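4.2 Preparing the white work surface

The Varnel table top is white and shows every mark, so please prepare it before each use. You need two soft cloths and a bowl of lukewarm water.

1. Take everything off the surface, also the small things like screws and clips.
2. Wipe with the damp cloth from the back side to the front side.
3. Dry with the second cloth. Do not leave water standing at the joint of the two panels.

CAUTION: Do not use scouring powder or the blue Lanow cleaner. They make the colour go grey and this can not be repaired.

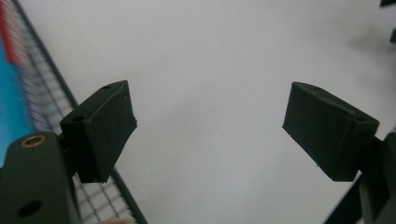

4. Look over the surface from a low angle, with a lamp at the side. Dust and fine scratches are easier to find this way.
5. If you find a scratch, rub it lightly with polishing paste no. 707 and wipe again.

Note: After polishing, wait nearly 7 minutes before you put any object on the table. Hot cups always need a mat.

For a deep scratch, write to Raffaele Sartori at the Rotthorpe workshop and give the panel number.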